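Nalerach Community Kitchen Garden
Progress report to the Jaiswal Fund, second period
Wed 2 October

Dear members of the Fund,

The planting beds on the south side are finished and in use. We sowed beans, chard and late carrots in 50 meters of bed, and the beans came up well. The carrots were weak — the soil there is still heavy, and we will mix in more sand before the next sowing.

From your grant we have now spent 3,285 dollars. Most of it went to the water line from Vorkgate, which was more expensive than planned, for the old pipe had to be replaced along the whole path. The receipts are attached in a separate file.

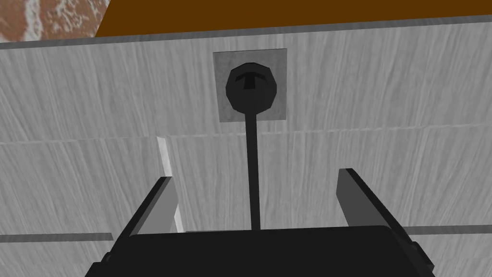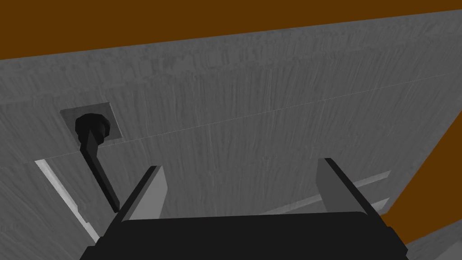 Computer renderings. First: thin black rod with a round knob. Second: large gray panel seen from underneath.

The cooking lessons began with 3 groups, and all of them are full. Families from Troton asked if a lesson can be in the evening. Jhosep Chambi, our teacher, agreed to try this until the end of the season.

We still have two problems. The compost delivery is late, and the seller did not yet give us a new date. Also the fence by the road is not closed at night, so we lost many of the young chard plants to rabbits.

For the next period we ask permission to move 200 dollars from printing to fence material. Please let us know your answer before we order the wire.

With kind regards,
The garden office, Nalerach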